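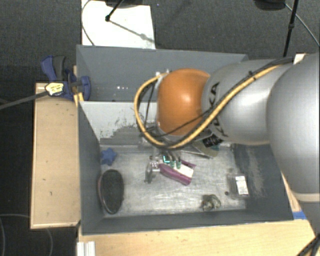 The KUKA arm over the front bin, fingertips just above a purple item. The second bin is behind the dividing wall.

How to run a bin picking demonstration for visitors

This page covers the two-bin picking demo as we run it on open days and for booked visits. It assumes that you have completed arm safety training and can start, stop and recover the cell without help. If you have not, ask Lena Kołodziej for a training slot first. The demo needs two people: an operator, who stays at the console, and a host, who talks to the visitors and handles the items. Do not combine the roles.

One run takes 7 minutes at demo speed. A full visit, with introduction and questions, fits in 30 minutes.

Before the visitors arrive

1. Check the bins. Both should sit square to the table, with the clamp tight at the junction between the two compartments. Push on the front bin by hand. If it moves, reseat it and tighten the clamp again. A bin that has shifted a few millimeters will still pick, but place positions near the dividing wall become unreliable.

2. Check the cable bundle on the arm. It should have enough slack to loop at the wrist without catching on the joint cover. Jog the wrist through its full range at low speed and watch the loop the whole time. Look at the cable tie on the upper arm as well and replace it if it has slipped.

3. Check the fingertips. Close the gripper on a strip of paper and pull. If the paper slides out easily, change the fingertips before the visit. Spares are in the Sekell drawer.

4. Start the Numine console and load the profile named "visit". It limits arm speed to 45 percent and turns off automatic retry after two failed grasps. Do not use the lab profile with visitors present, even for a single pick.

5. Run one empty cycle. The arm should go from home to the front bin, across to the rear bin, and back to home without a warning on the console.

Choosing the items

Use a mixed set. Identical boxes make for a smooth run, but they show very little of what the grasp planner does. A good set has something dark and rounded, something clear, something flat, something small and crumpled, and at least one brightly colored item that people at the back can follow.

Clear plastic containers are the hardest case for depth sensing. Put one in the set anyway, near a side wall, and tell the visitors before the run that it may fail. A label on the container improves the odds, and it helps to turn the label face up.

Leave space between items on the first run. Piles can wait for the second.

The floor of the front bin is bare metal and throws reflections. If the planner proposes grasps where there is no item, dim the overhead lights one step and capture the background again. Jarrah Mudgway's notes on lighting are in the cell binder.

Running the demo

1. Seat visitors behind the floor line. The host stands at the left end, clear of the arm's reach.

2. The operator calls "arm live" and waits for the host to answer before enabling motion.

3. Start with a single pick and pause it with the gripper above the item. The host uses the pause to explain the approach: the wrist is already turned to match the angle of the item, and the remaining motion is straight down.

4. Resume. Let the arm complete the transfer to the rear bin, then start continuous mode.

5. If a grasp fails, let the system make its second attempt. If that fails too, the operator presses Skip. Do not reach in to nudge the item - stop the arm, call "arm off", and only then open the guard.

6. When the front bin is clear or the time is up, send the arm home and disable it before inviting anyone closer.

Questions that come up every time

How does it know what the objects are? For this demo it does not. The planner looks for surfaces the fingers can close on and ranks them. Object names play no part.

How many picks has it done? The console shows the total for the current fingertip set. At the February open day the counter stood at 1,117.

Can I put my own thing in? Yes, if the host agrees and it is dry, unbreakable and smaller than a shoe. No phones or keys.

After the visit

Return all items to the Trondar crate, save the console log under the visit name, and write down any item that failed twice. Tayla Wihongi collects these lists and uses them to pick the next set. Report loose clamps or worn cables the same day.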